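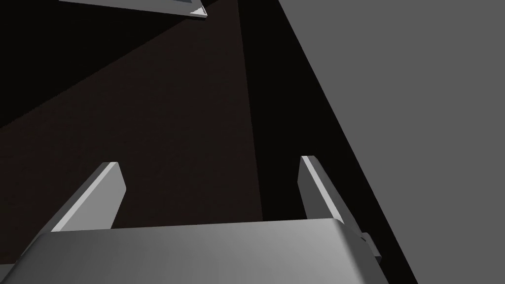
Flarnton Counter Demos

Teleoperated kitchen demonstrations in simulation, with a two-armed robot at a stone-look worktop. Everything was driven by a person holding two hand controllers, and we love how much character comes through in the motion!

Contents

1465 episodes kept, from 36 starting layouts
Joint positions, gripper opening and head view for each step
One plain sentence of instruction per episode

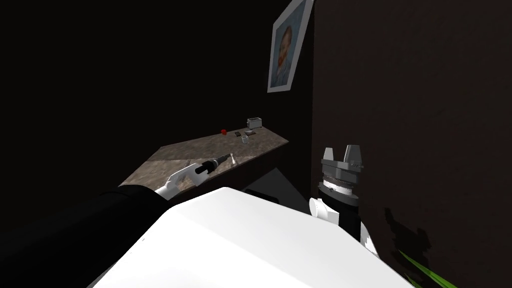
Head view, with the left gripper low over the front edge of the counter.

Recording

Operators saw only the robot's own views, so they had to learn to judge depth from shadows and the edge of the worktop. It's tricky for the first hour and then great fun. Small wobbles and second tries are left in on purpose (the policies we trained seem to like them). 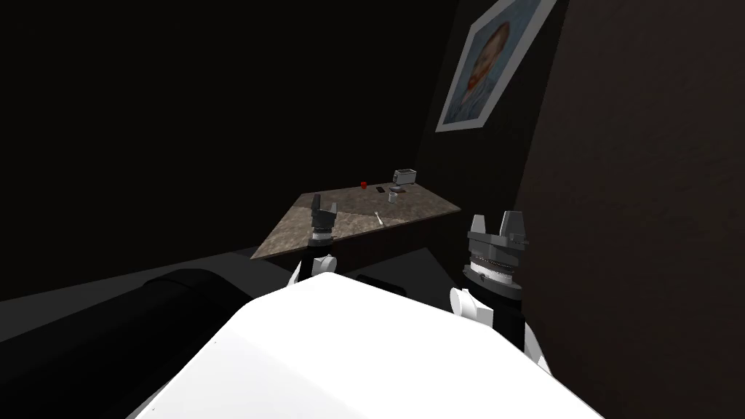
Idle time at the start of an episode is kept too. If you only want motion, set trim_idle to true in the loader, which drops steps until either hand has moved. 773 episodes have both arms moving at once; filter on the two_arm field to get them.
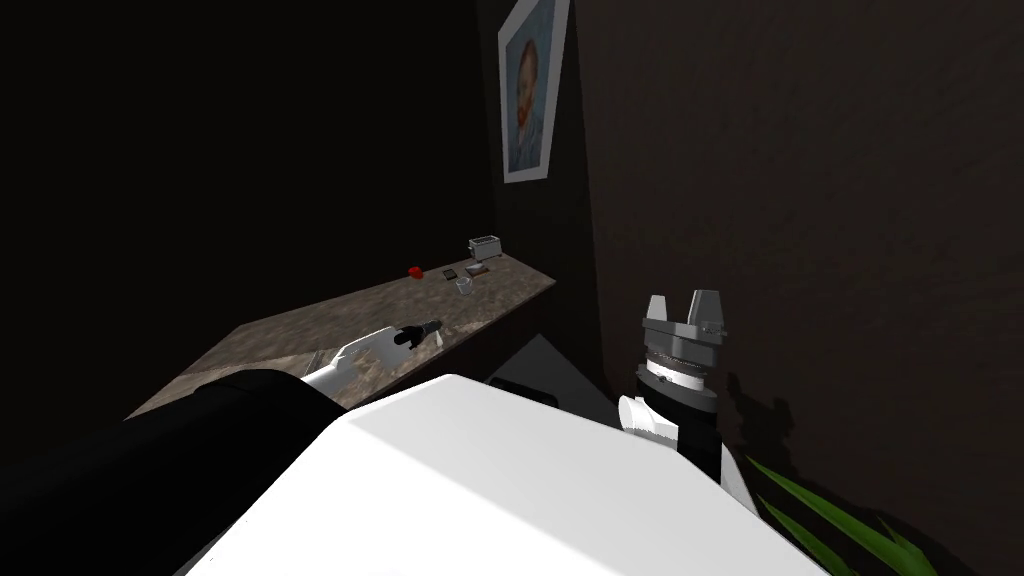

Þorgeirsson, dataset maintainer

Known issues

The room is dark, and the far left of the head view can be almost black. Brightening helps a bit. Layouts 100 and up are reserved for the Beka kitchen, coming in March.

Last updated: 23 February 2025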